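Bread, plated, 127 times

Delali Abugri has strong views on bread. It should be square, it should be a day old, and it should never be sourdough. "Too many holes," she says. "You go to pinch the crust and there's no crust there, just a rumour of one. Then you've wasted a run, and you've got crumbs in the jaws."

She came to bread by way of forklifts. At Hosholm she spent six years helping to automate warehouses, where everything arrived on a pallet and had the decency to be a box. These days she runs demonstrations for Lescombe, a small outfit that would like a robot to set a table, clear it, and not be a nuisance in between. The method is simple to explain to your relatives. A person picks up a pair of hand-held grippers, does the job at ordinary speed, and the recordings are used to train the arms.

"Mum thinks I'm paid to eat breakfast," says Abugri. "I've stopped correcting her."

Her team began with remote control, the operator in one room and the arms in another. She describes the period as character building. A cup took eighteen seconds to pick up on a good morning, and there weren't many good mornings.

"You'd see people lean in their chairs, trying to get the arm to go left. Like my uncle playing lawn bowls. With the grippers in your own hands you feel the thing you're holding, at least a bit, and you stop driving and just do the task."

The trade-off is that the grippers are not hands, and new demonstrators spend their first hour learning how much they rely on having a palm. Abugri gives everyone the same warm-up: small object, pick it up, hold it, put it down, no heroics. Bread comes after lunch, when people have stopped squeezing.
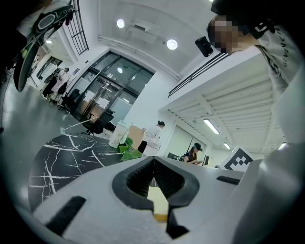
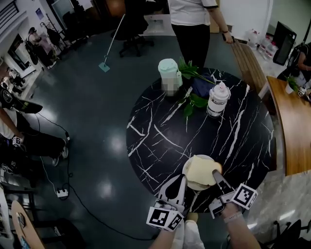 What she is looking for in a demonstration is a kind of competent dullness. The worst recordings, she says, come from people who are trying to impress. They swoop. They pause over the plate as if waiting for applause. A model trained on that will swoop and pause as well, at considerable cost in electricity.

"I had one fellow who did a little flourish at the end of every go. Lovely bloke. We had 162 recordings from him and the flourish was in all of them. So the arm did the flourish. It flourished a slice of bread clean off the table."

Did they keep the data? "We trimmed the ends. I did keep one clip for morale."

Mistakes are another matter. If somebody fumbles the crust and recovers, she wants it. If somebody fumbles and swears, she wants that too, with the sound off. An arm that has only ever seen perfect bread handling has no idea what to do on a Tuesday when the slice is crooked, and in her experience the slice is generally crooked.

The trained arms have so far plated 127 slices in a row without dropping one, a figure she offers and then immediately undercuts. "Same loaf brand, same plate. Change the plate and we're back to fifty-fifty. Somebody brought in a blue one in May and it was carnage."

I ask whether the arms will ever be as good as her. She thinks about it for longer than I expected.

"At bread? Probably. I'm not that good at bread. I'm just very consistent."

Next on the list is butter. She has been putting it off.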